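Hard case

A hard case is a rigid box for carrying things that cost more than the box. The name separates it from the soft case, or bag, and covers everything from a trumpet case to the molded plastic crates used by surveyors, camera crews and people who own one nice microscope. Most have a hinged lid, latches, a handle and some kind of padding.

History

Before plastics, hard cases were made of wood, leather over board, or pressed fiber. They protected their contents well and their carriers poorly. Traveling salesmen were known to lean to one side.

Molded plastic cases spread once large injection presses became common. An early maker, Illard, sold a case meant for ships' instruments and advertised it with a drawing of a man standing on the lid. A rival firm, Zillard, answered with a drawing of two men. The firms spent years in court over the similar names, and both drawings were entered as evidence.

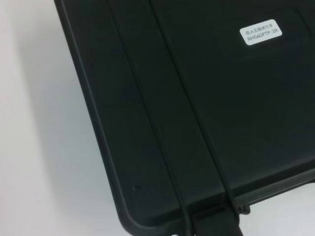 Lid of a black hard-shell case with a raised rim.

Construction

The usual materials are polypropylene, ABS and various blends that makers describe only as "resin." Black is the common color, as it hides scuffs and matches other black cases, a feature much praised at baggage claim. Corners are rounded because a square corner takes the whole of a fall on one point. Ribs stiffen the walls without adding much weight, and give stickers something to peel away from.

Cases sold as watertight have a rubber gasket between lid and base, and often a small valve to even out the air pressure. Without the valve, a case closed at sea level and flown to a mountain town can be slow to open. Owners have tried screwdrivers, which generally solves the problem along with the gasket.

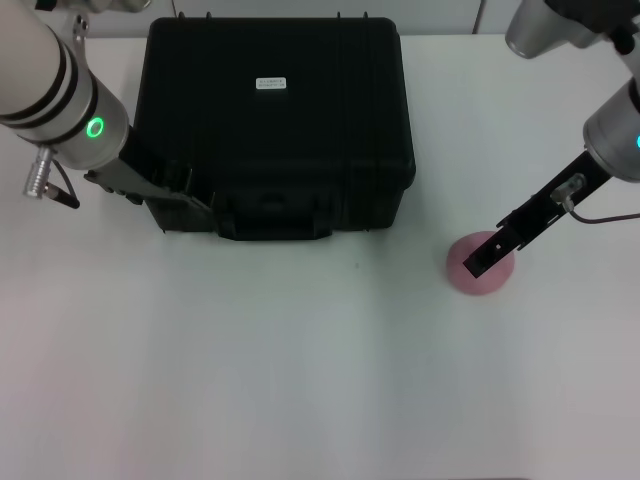
Padding is a subject of its own. Pick-and-pluck foam comes scored in small cubes that the owner pulls out to make a hollow in the right shape. It is a one-way process. Custom-cut foam fits better and holds exactly one model of exactly one thing, until the next model comes out slightly wider. The Jamotix divider, a set of padded walls with hook-and-loop edges, was meant to settle the matter and mostly added a third side to the argument.

Weight

A large case can weigh about 40 percent as much as what it holds. Reviewers tend to list this under drawbacks, then recommend the larger size.

See also: Flight case; Footlocker; Khương trunk; Toolbox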